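March, ten past seven in the evening. Finished the orientation check on the wrist camera and have a number I am willing to write down. The question was whether the policy trained on upright views holds when the wrist is rolled over, or whether it has been leaning on the horizon all along. Piret's view was that it must be leaning. Mine was that the fingers fill so much of the view that the background should hardly matter.

We pulled 717 clips from the Pliltwood set and labelled each one for wrist roll. Effie did the first pass and I did the second. We disagreed on 43, nearly all of them where the wrist was close to ninety degrees and either label could be argued. Those are out of the main result and sit in their own folder.

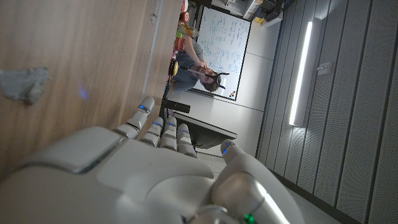
The method is plain. Mask the hand, run the pose estimate on what is left, then mask the background and run it again. If the two estimates agree, the clip passes. If they don't, we look at which one the policy followed. It is slow because the mask has to be redone whenever the thumb swings in, and the fingertip lights still upset the threshold. Shanthi suggested clamping the blue channel before masking. I tried it on 100 clips and the mask edges were cleaner at the tips, with no change at the knuckles.

The Vesach script also stores roll in degrees while ours expects radians. Lost most of the morning to that.

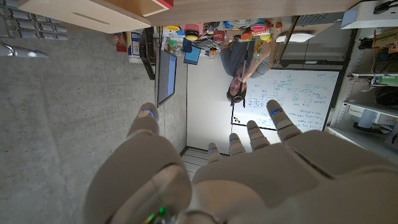

On the result: with the wrist upright the policy follows the hand. Past a half turn it begins to follow the background, and the arm corrects for a tilt that isn't there. So Piret is partly right – the effect is real, but it only shows at large roll. Retraining with random roll is the obvious next step and Rimantas has the machine time booked for it.
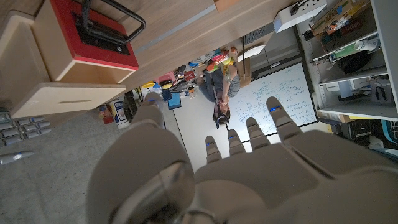 Background masking needs a second look before any retraining. The estimator wants long straight edges, and in the inverted views it takes whichever is strongest. The whiteboard with its black border is an easy one, and so is the long pale desk that runs diagonally across the top. The shelving on the right offers more still. I want to know which of these the policy locks on to, so tomorrow I will blank them one at a time and leave the person alone. Yaowalak wants 2 seeds per condition, which is fair.

Write-up goes in the Skadivik folder. Charge the spare battery.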